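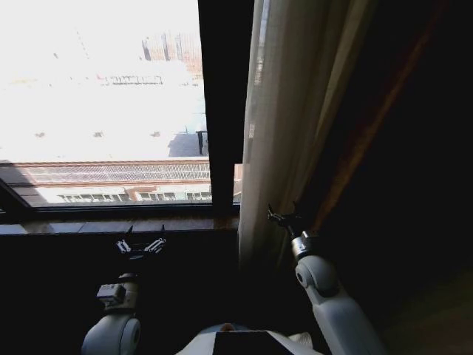

Curtains are a common place for a household robot to get into trouble, and the fault usually starts at the hem. Ours, a two-armed Miklow, closed its gripper on a fold of the sheer, lost track of it against the window glare and kept pulling. Two rail hooks snapped before it stopped. A light beige sheer with bright daylight coming through it and a dark drape hanging right beside it is hard on the cameras, so do this job in the evening or on an overcast day.

If the gripper jams on fabric, press the stop button first. Don't tug the cloth – the finger linkages can pinch. Open the fingers with the hand release, then ease the fold out sideways.

Before the next run, set the pull limit to 400 grams. The factory setting on ours was 600, too much for plastic hooks. Clear the sill, and check the finger pads for loose threads.

Replacement hooks from Oprea fit most rails. Buy a few spares.

Valentin Lazăr, 9 February 2018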